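Re: [dallirgate-homes] Old kitchen doors: paint or replace?

Hello all,

Thank you for the answers to my first question in March. I was reading everything but did not write back, for which I am sorry. I quote the last message, so that new members can follow.

> We had the same doors in our building in Rirnura and we replaced
> them. The offer was 350 for each door, with hinges, and the fitting
> was extra. I would not do it again. The new ones are lighter and
> they already move a little when you close them. If the old doors
> are straight and the hinges are good, I would paint. But please
> tell us which primer you take, as mine came off in the first
> winter near the stove. Also, are you keeping the old knobs?

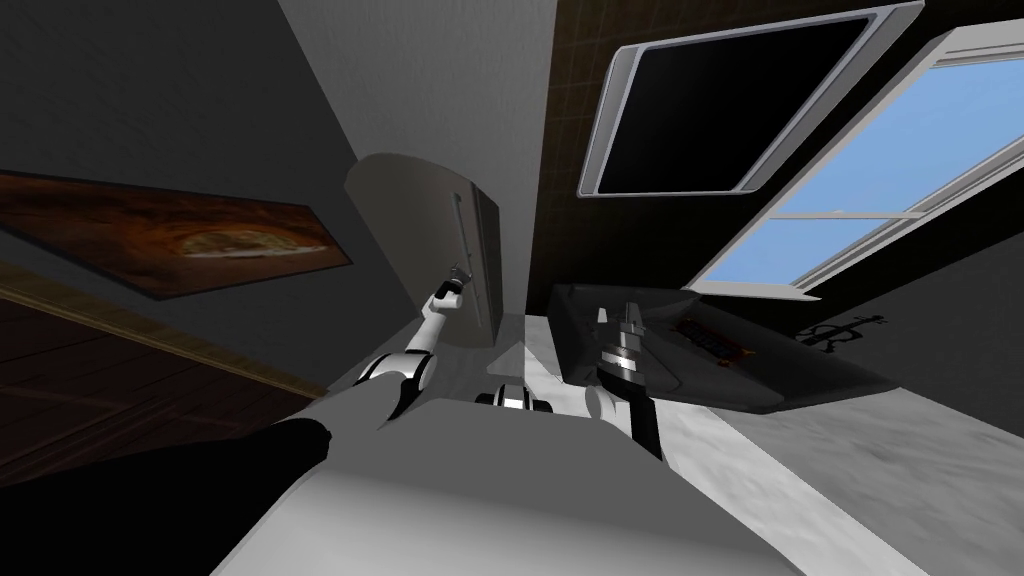
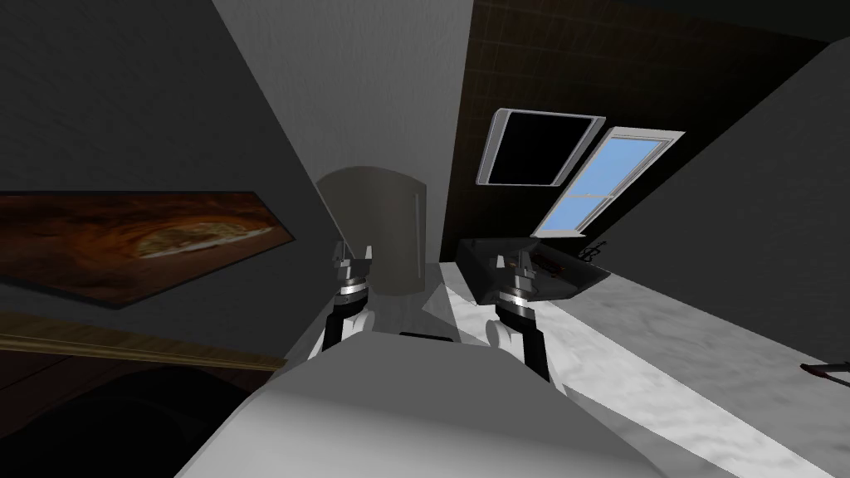 We decided to paint. The doors are old but straight, and I could not accept to pay 350 for a thing which is worse than what I have. The preparation took much longer than the painting. I washed every door two times with warm water and soda, then let it stand open for one night, and only after this I started to sand. With 80 paper I went through the old varnish too quickly and made scratches that I could still see under the first coat, so please begin with something finer, unless your varnish is already coming off. For the color we had a long discussion at home. My family wanted white, and I wanted something that does not show every finger. We agreed on a light gray, near to the cabinet door in the first picture, and also on a slim vertical handle at the side, as that door has it. So to answer the question, no, the old knobs are gone.

The primer is Kanora, the one for wood inside. I bought the can of 1000 ml and it was enough for all doors and drawer fronts, with a small rest that I keep for repairs. It smells strongly on the first day. The text on the can says that you may paint after four hours, but in our kitchen it was still soft in the evening, and I waited until the next morning. Near the stove I gave two coats of primer. I cannot say yet if it will hold, we must see after the winter.

Then came the paint, three thin coats with a small foam roller. I tried a brush on the back side of one door and it left lines, which maybe some people like. Between the coats I sanded very softly by hand and wiped the dust with a damp cloth. One mistake I want to mention: I put the doors flat on two chairs, and on the second day they had marks from the chairs on the back side. A neighbor told me later to put small screws in the holes of the hinges and hang the door from a rope. It is a good idea — I only wish I had heard it before.

The handles we found at Ngcobo, in the street behind the market. They let me take one home to try it, and I recommend to do this, as a handle looks much smaller in the shop. You need two holes for each one, and the old hole of the knob will almost never be in the right place. I filled it with wood filler before the primer, in two layers, for the first layer sinks when it dries. For drilling I made a template from thick cardboard and wrote "left" and "right" on it. I still drilled one door on the wrong side. It is now the door under the sink.

I have two questions for the list. First, does anybody know how to paint the narrow edges so that they do not stick to the frame? Two of our doors make a small sound when they open, like tape. I have read about candle wax but I am afraid it turns yellow. Second, is it normal that the hinges need adjusting again after the new paint, or did I mount something wrong? The doors hang a little lower than before at the handle side.

If someone in Dallirgate wants the old knobs, they are brass, all with their screws, and I will give them for free. Please write to me directly and not to the list.

With kind regards from the third floor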